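Home > Site Care > Set-up Guides > Moving Your Old Pages Without Losing Your Search Traffic. Part 3: Redirects and the Sitemap

Last updated 3/21/21 by Jolien Boersma

Right, if you've followed the first two parts you should have a full list of your old addresses in one column of a spreadsheet and nothing at all in the column beside it. Now we fill in that second column! I did all of this for my own site, Clindstead, when I moved it over to Umimen, and it had 360 old addresses on it (I'd been blogging for a long while and never deleted a thing). It took me 5 evenings. Yours will very likely be quicker.

Before you start

You'll need your spreadsheet, your login for the new site, and the Quan redirect add-on switched on. If you can't see Quan in the left-hand menu, go back to Part 2 and do step 6 again, then log out and in.

Caution: don't close your old hosting account yet. I know it's tempting when the renewal email arrives, but you'll want the old pages to look at while you work.

Matching old pages to new ones

1. Sort the spreadsheet by visits, highest first. You want to do the busy pages while you're still fresh.

2. For each old address, find the new page that answers the same question and paste its address into the second column. Same question, mind you, and never mind the title. My old page on fixing broken category links ended up pointing at a much longer guide with a completely different heading, and it still brings people in.

3. If there's no matching page, leave the cell blank and colour it yellow. Please don't send everything left over to the home page. I did that on my first go and the visitors I sent there left again straight away, quite rightly.

4. Save a copy under a new name before you go any further. 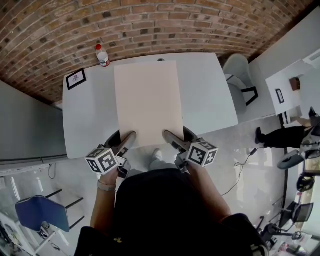

Some people find all this easier on paper, and I'm one of them when it comes to the yellow rows. I draw the old sections down one side, the new ones down the other, and join them up with lines until it stops looking like knitting. Use a big sheet, bigger than you think, like the pale pink one on the white table, and lay it flat and square to you so your columns don't wander off. When the lines are settled, type them back into the spreadsheet and put the paper away somewhere you'll find it again.

Note: tags count as pages too. I had 41 tag pages with almost nothing on them, and I let most of them go. If a tag page gets no visits and has no links from other sites, let it show a "not found" page and move on.

Loading the redirects

5. Export the spreadsheet as a CSV file. Two columns only, old on the left and new on the right, no heading row.

6. In the Quan menu, choose Import, then Permanent. There's a Temporary option right beside it and it's very easy to click the wrong one (ask me how I know). Permanent is what tells the search engines that the page has moved for good.

7. Press Check first. Quan will list any address it finds twice, and any that points back to itself. Fix those in the spreadsheet, export again and repeat until the list comes up empty.

8. Press Import and wait for the green bar. On a slow evening mine sat there long enough for me to make toast.
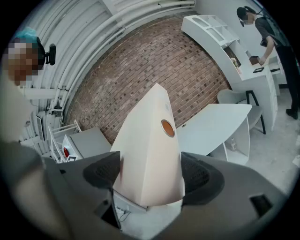 9. Open a private browser window and try the top rows by hand. Type the old address in full, press Enter, and see where you land. If you get the old page, clear the cache under Settings and try again before you start changing anything.

Caution: watch out for chains. If page A goes to page B and page B goes to page C, change A so it goes directly to C. I had chains 3 steps long left over from an earlier move to Skestwood, and tidying them made the pages open noticeably faster.

Sending the new sitemap

10. Go to Settings, then Search, and press Rebuild Sitemap. Open it in your browser and have a skim. You should see only new addresses in there.

11. Copy the sitemap address and submit it in your search console account. Remove the old one while you're there.

12. Change the links inside your own posts so they use the new addresses. Yes, the redirects would catch them anyway, but it's your own house and you may as well have the right numbers on the doors.
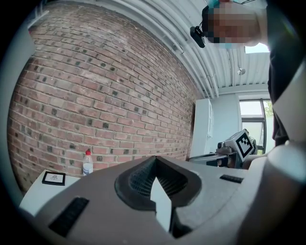 Fig. 3. Grey gripper body with red-brown brick wall behind.

Then leave it alone for a bit! Your visits will probably wobble, and mine dropped all through March before they picked up. Look at the "not found" report once a week, add a redirect for anything that keeps turning up, and resist the urge to rename things while it's all settling down.

Part 4 covers moving your comments across. Have your old database password to hand before you open it.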